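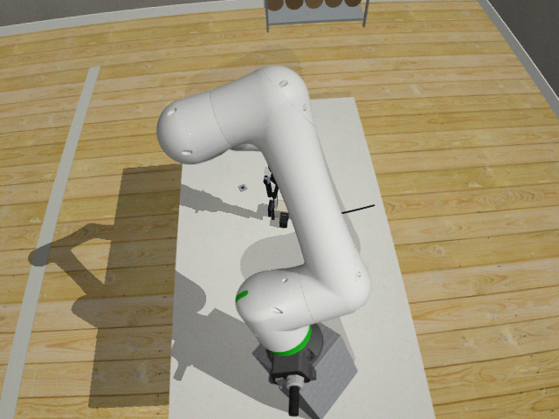
Weißer Roboterarm mit grünem Ring auf hellem Dielenboden (Computergrafik)

Kochen zum Kinostart: Wultura bringt Rezeptheft zu „Vatgate“

Cornau, Juni 2025. Ab sofort erhältlich: das Begleitheft zum Science-Fiction-Thriller „Vatgate“. 42 Rezepte, 80 Seiten, alles nachkochbar in einer normalen Küche. Herausgeber ist der Wultura Verlag, Kinostart im Juli.

Die Rezepte stammen von Foodautorin Nadja Kofler. Vorab zwei Vorführungen des Rohschnitts, dann drei Wochen Küche. Darunter: schwarze Gnocchi mit Salbeibutter, Rote-Bete-Suppe „Schleuse 4“, ein Mohnkuchen ohne Mehl und das Kantinengulasch aus der Eröffnungsszene. Vegetarische Varianten sind jeweils angegeben, Allergene stehen im Anhang.

„Im Film wird dauernd gegessen, meistens schlecht. Ich wollte, das man die Teller aus der Kantine erkennt und trotzdem gern aufisst“, so Kofler. „Beim Gulasch habe ich am längsten gebraucht. Zu viel Kümmel, dann zu wenig.“

Für die Vorpremiere im Filmtheater Baudry in Cornau gibt es ein Menü in vier Gängen, Getränke extra. Karten nur im Vorverkauf an der Kinokasse. Kofler signiert im Anschluss im Foyer. Verlosung von Heften über den Wultura-Newsletter, 3.653 Abonnenten haben den Link bereits erhalten. Von den Vorbestellungen (1.038 Stück) geht der erste Teil diese Woche raus, der Rest folgt sobald die Druckerei nachliefert.

Rezensionsexemplare und druckfähige Rezeptfotos auf Anfrage. Abdruck von zwei Rezepten honorarfrei, Beleg erbten.

Pressekontakt: Wultura Verlag, Presse und Veranstaltungen, Cornau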